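From: Ritu Pandey
To: Skokville Old House list
Date: March 25, 2018
Subject: Re: Interior doors, strip or repaint?

Hamo wrote:

> We have seven glazed doors on the ground floor, all painted
> at least four times. A shop in Notmont quoted us $665 to dip
> and strip the first one, glass out and back in. Is that
> normal? And does dipping hurt the joints? The previous owner
> says they were never painted before the war but I can't see
> how he would know.

Hamo,

That is on the high side, but the glass is most of it. When we had ours done the shop charged by the pane for taking out the old putty, and it added up fast. Ask them for a price with the glass already removed. You can do that part at home with a heat gun and a stiff putty knife if you go slowly. Expect to break a few panes. Save the pieces so the glass shop can match the thickness.

On dipping: I would not do it again. Two of our doors came back with loose tenons and one had a rail that moved when you pushed on it. The hide glue in these old doors does not like a long soak. The man in Cifuentes who reglued them said he sees it all the time. He clamped them for two days and they have been fine, but that was another bill.

Test for lead first. If you sand anything, use a HEPA vacuum and keep the room closed off.

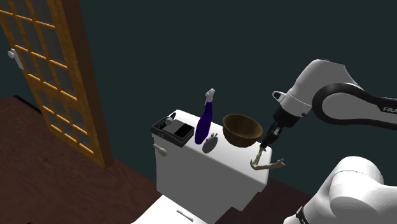
For the finish we used shellac, two thin coats, then wax. It dries quickly and you can repair a scratch without stripping the whole door. The one on the downstairs bathroom got varnish instead, as steam will turn shellac cloudy. Oil is also fine but it was slow to dry in July and picked up dust.

Before you take the doors down, number each one on the top edge and keep its hinges in a labeled bag. The screws too. Ours got mixed up and I spent an evening trying hinges in every opening.

I still have most of a box of glazing points if you want them. It was a box of 1000 and I used maybe a third.

Ritu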